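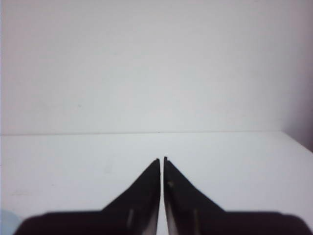
Marites Lagman
With respect to the previous post, I do not agree that the quiet-hours rule at Sarutholm should begin at 9 p.m. on weekdays. The present rule has applied since November and was adopted after notice to all 316 households. A change of this kind requires the same notice.

Abdelilah Ouali
Notice was given. The draft was posted on this board and mailed with the water statement. I would also refer members to section four, which permits a change in hours by simple vote.

Marites Lagman
Section four covers the hours of the laundry and the parking court. Quiet hours are in section six — a separate matter, and one that calls for written consent.

s_abdelaziz
Residents on the Okoth Street side have a different concern. Delivery trucks for the grocery arrive before 6 a.m., and no rule addresses the morning at all. An earlier evening hour would do nothing for us.

Abdelilah Ouali
The trucks are on a public street and fall under the city's noise code. Complaints should be sent to the city directly. The association may write in support if asked.

s_abdelaziz
Then I am asking. Please record this as a formal request.

Ilham Amrani (moderator)
The request is recorded. The section six question will be heard on Saturday, July 20, 2024, in Room 499. Written statements may be left at the front office until noon the day before. This thread will remain open for replies until then.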